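Food Packaging and Labelling, Unit 4: Flexible bags for breakfast cereals
Handout 2 — Reading the pack surface

Scope

This handout covers flexible bags for oats and oat mixes. Rigid cartons and lined boxes were dealt with in the previous handout. Bring the Testura workbook to the practical, as the recording sheets are in the back of it.

1. Bag forms

A pillow bag has one seal along the back and one at each end. It is the cheapest form to make and does not stand up on a shelf. A gusseted bag has folds at the sides or base and gives flatter panels for print. A bag may also have a zip closure, which adds cost and takes up height at the top.

When describing a bag, record the form first, then the film, then the print. If the form cannot be settled without opening the bag, write "not determined".

2. Print zones

Most cereal bags divide the surface into the following zones.

Front panel: brand, product name, main claim, illustration of the food.
Back panel: nutrition table, ingredients, storage advice, maker's address.
Sides or folds: secondary claims, recipe pictures, disposal marks.
Coding area: a plain patch, usually white, left free of artwork so that the batch code can be printed on the filling line.

The boundaries are not fixed. A small bag may carry claims and nutrition figures on the same face, and the coding area can sit beside the logo if there is no better place for it.

Chinese-language oat packs, handled on a worktop: 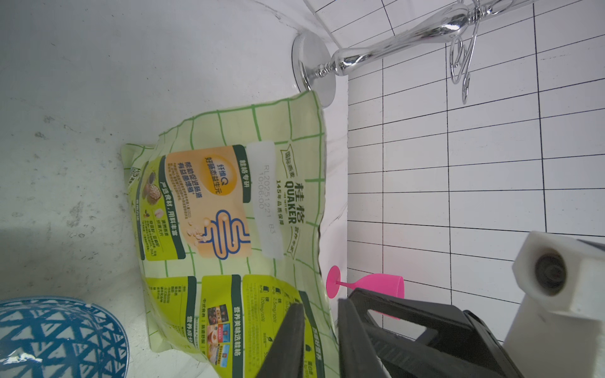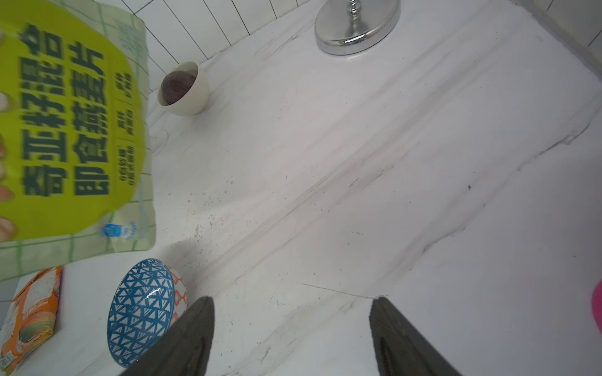
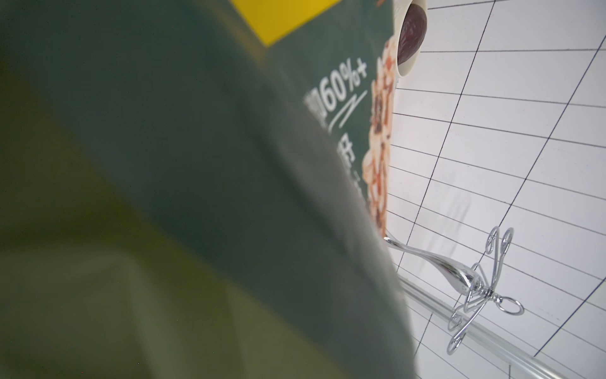 3. Claims

Sort each claim into one of three groups before judging it.

Composition claims state how much of something is in the food, often as a percentage or as an amount per 100 g. Always find out what the figure is a share of. A percentage in large type with no noun beside it is incomplete until the smaller text has been read.

Function claims link an ingredient to the body, for example fibre and digestion. These are the most closely regulated group in most markets.

Heritage and quality claims refer to the age of the firm or the care taken in choosing materials. They are seldom measurable. Copy them out and mark them "H".

4. Batch codes

A batch code normally combines a date, a line or shift mark and a time. Do not assume that the date is the date of making — on some packs it is the best-before date, and the code alone will not tell you which. Look for the explanatory line elsewhere on the bag. Copy the code character by character, including spaces.

5. Energy figures

Tables may give energy in kilojoules, kilocalories or both. Divide kilojoules by 4.184 to obtain kilocalories.

Worked case: the Irkau practice label gives 1,382 kJ per 100 g.
1,382 ÷ 4.184 = 330 kcal per 100 g, to the nearest whole number.
For a 30 g serving: 330 × 0.3 = 99 kcal.

Round once, at the end of each stated result, and show the working.

6. Practical task

Work in pairs. Each pair receives the Avano and Ventura sample bags, both empty and flattened. Draw the outline of each bag, mark the seals, and shade the print zones using the key in the workbook. Leave the coding area unshaded.

Hand in one sheet per bag. Sheets without a stated bag form will be returned unmarked.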